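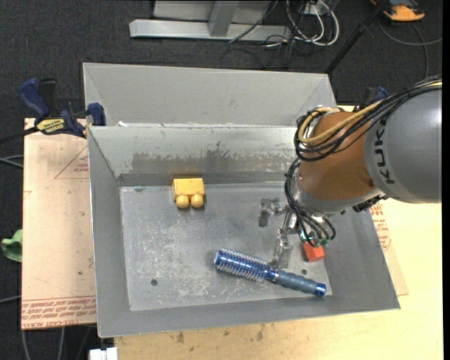
Figure 2. Robot arm with its tool lowered into the front of two grey sheet-metal bins.

4. Road trial of the worn bushes

4.1 Vehicles and route

The bench results in Section 3 show how the rubber in a front lower arm bush loses stiffness with age. They do not show whether a driver would feel the difference, or whether the change is large enough to move the wheel angles outside the maker's limits on an ordinary road. The road trial was set up to answer these two points.

Two saloon cars of the same model and year were used, both from the Trolton test fleet. Both had the 2.5 litre engine, the standard steel springs and the same pattern of tyre. The tyres were new at the start of the trial and were run in on the motorway before any readings were taken. Car A kept its factory bushes throughout. Car B was fitted in turn with three sets: new Sandura bushes, new Gomasura bushes, and a set of used factory bushes taken from a car of high mileage. Each set was pressed in by the same workshop, with the pinch bolts tightened at normal ride height.

The route was a loop of public roads starting and ending at the Trolton gate. It included a stretch of dual carriageway, a long section of patched B road and a short climb with tight bends. The patched section matters most for this work. Its surface loads the bush fore and aft, and it was on this kind of road that owners in our earlier survey most often complained of a vague or wandering front end.

4.2 Measurements

Wheel alignment was checked before and after each run on a four-post ramp. Toe and camber were read at both front wheels, with the steering locked straight ahead and the fuel tank full. The car was rolled forward a few metres and back again before each reading to settle the suspension. Leaving this step out gave toe readings that did not repeat well — a fault we found in our first week, and the runs from that week have been dropped.

Fore and aft movement of the hub was recorded with a draw-wire sensor fixed between the subframe and the lower ball joint. The signal was logged at 600 samples a second and later filtered to remove engine vibration. Steering angle, road speed and brake pressure were taken from the car's own network. In all, 294 runs were kept for analysis after those spoiled by traffic, heavy rain or sensor faults had been removed.

Braking tests were carried out on a closed straight at the Pavliuk ground. The driver brought the car to a steady speed, lifted off, and braked to a set pressure with a light grip on the wheel. The distance the car moved to one side before stopping was measured from the painted centre line. All braking tests were made in July, on a dry surface.

4.3 Results

The new Sandura and Gomasura bushes behaved much like the factory parts in Car A. Hub movement on the patched section was slightly lower with the Sandura set, as would be expected from its harder rubber, and the drivers noted more road noise in the cabin. They did not report any gain in steering feel. The Gomasura set could not be told apart from the factory parts, either in the readings or in the drivers' notes.

The used bushes gave a clear difference. Hub movement under braking was greater on both sides and was not the same left to right. The nearside bush, which had a visible split in the rubber at the start, allowed more movement than the offside one. As a result the car pulled to the left under firm braking, and the driver had to correct it. At light brake pressures the pull was small and some drivers missed it.

Static alignment told a different story. With the used bushes fitted, toe and camber at rest both stayed inside the maker's limits on every check. A car in this state would pass a normal alignment check and be handed back to its owner with nothing found. The fault appears only under load, when the arm is pushed rearwards and the wheel toes out.

4.4 Limits of the trial

Only one model of car was used, and the results should not be carried over to designs with a different lower arm. Cars with a double wishbone front end share the load between more joints, and a single worn bush may have less effect. We had only one set of used bushes, so the split in the nearside part has a large influence on the result. A wider sample of worn parts would be needed to say how common this pattern is.

The drivers knew that parts were being changed between runs, although they were not told which set was fitted. The extra noise of the Sandura set may have given it away. For this reason the drivers' notes are used here only to support the measured values, and no scores have been worked out from them. Repeat braking tests on a wet surface were planned but could not be fitted in before the Pavliuk ground closed for resurfacing.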